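Robot arm demo at an open day: how much floor space and what power supply?

Roos Desmet
07/08/2023

We are planning a tabletop arm demonstration for our open day in September. The arm does pick-and-place with kitchen items. Visitors will stand on three sides. The room is on an ordinary wall circuit and we expect around 700 people over the day. What clearance should I allow between the table and the public, and does the arm need its own circuit?

Nipon Onsri

Depends on the arm. Look in the manual.

Rhonda Vachon

I ran the arm table at the Tandwood open day last year, with 463 visitors through the door. Take the maximum reach from the data sheet, measured from the base axis with the gripper fitted — people forget the gripper — and put the barrier outside that radius with a margin for leaning. Children lean further than you expect. We used a rigid barrier, as rope moves. Your risk assessment has the last word on the distance.

On power, add up the rated draw of the controller, the computer and any screens. Ours came to well under the limit of one circuit. Keep the coffee machine off it. Run the loop at reduced speed and keep one operator within reach of the emergency stop whenever the arm is powered.

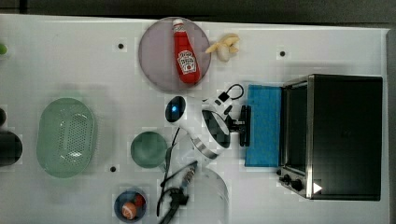 Can the same operator talk to visitors and run the arm?

Use two people. The operator watches the arm and the barrier, and the second person does the talking. We swapped roles every half hour.

Effie MacBrayne

Agree with Rhonda. I would add a spare set of the objects being handled. At Ziltside we lost 3 in one afternoon and had to shorten the sequence. Also tape down the cable run to the wall before doors open.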